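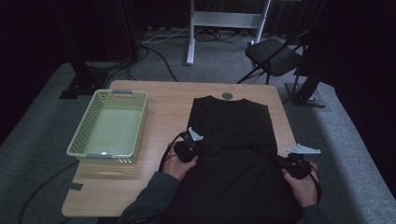
Folding dark T-shirts so that they fit a basket

Community Help > Laundry and Clothing > Folding and Storage

Posted 4 Apr 2021 by Skedine

I would be grateful for guidance on folding black short-sleeved T-shirts at a table. The shirt is laid flat with the neckline at the far side, and a rectangular plastic basket stands to the left of it. When I take hold of the shirt near the middle and begin the fold, the fabric gathers in diagonal creases and the finished shirts differ in width. They must lie in the basket in a single row. Is there an accepted order of folds? I have read the existing guide in this section, but it deals only with dress shirts.

Tumeo

The creasing results from lifting the shirt at its midsection before the sides have been brought in. The following order is recommended.

Smooth the body from the neckline toward the hem with the flat of the hand. Hold one shoulder and the hem directly below it, and fold that side to the center line. Turn the sleeve back so that it lies within the fold. Repeat on the other side. The shirt should now be an even strip. Bring the hem up to just short of the neckline, then fold once more in half.

If the hem extends past the near edge of the table, draw the shirt away from you before starting. Fabric that hangs down will pull the lower half out of line. For a single row, stand each shirt on its folded edge.

Members are reminded that the width of the strip should be set by the inside of the basket. Measure the first shirt against it and use that shirt as a pattern for the others.

Cideck

I roll mine. It is quicker and the creases are no worse.

Skov

The order given by Tumeo is correct. I would add that black cotton shows lint readily, and the tabletop should be wiped and dried beforehand. Moving the basket to a chair also leaves more room for the sleeves.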